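Last updated: November

6. Teaching the memory job by hand

Okay, this is the part I like best! You get to drive the arm yourself and it remembers what you did. I wrote this after Candela Vidal and I set up the second cell at Vevholm, so if your table is laid out differently, adjust as you go.

Before you start

Lay the tower on its side with the cover off, and put the fixture plate to the left of it. Check that the tower is unplugged (yes, every time). Keep the stop button where your free hand can find it.

CAUTION: Hand-guide mode turns the arm soft. Hold it before you switch over, or it can sag into the board.

Steps

1. Wake the arm and pick "New lesson" on the Nuvex panel. I name mine by job and number, so my last one was memory-121.

2. Move the arm to its home pose, well above the tower, and save it. You'll come back to this pose at the end of every run.

3. Switch to hand-guide and walk the gripper over to the fixture plate. Go slow! The arm copies your hesitations too, and I have a whole folder of lessons where it stops to think because I did.

4. For the close-in moves, let go and pick up the remote. I set the speed dial to 6 near the board and open it up to 100 for the long trips across the table.

5. Come in from straight above, with the fingers lined up before you drop below the rim. The case walls and the drive cage don't leave you much room for a sideways fix once you're down there.

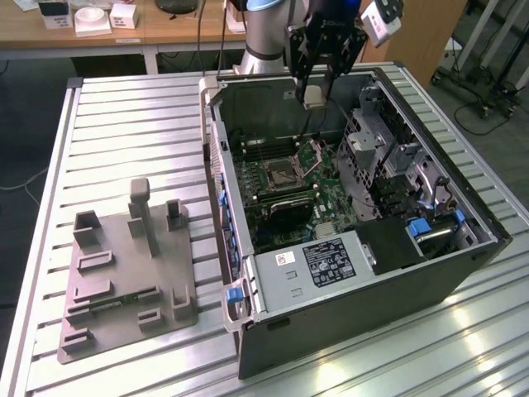 6. Back out the same way you went in, straight up, and return to home. Press "Keep" if you liked it or "Toss" if you didn't. I toss plenty.

NOTE: If you bump the tower, toss the run and line everything up again. Iida Ojala kept a bumped one once (memory-127, I still see it in the list) and we spent an afternoon wondering why playback landed short.

When you have a few good runs, play one back at low speed with your hand on the stop button before you train on the set.

Questions? Write to the Urville cell desk | © Urville | Back to top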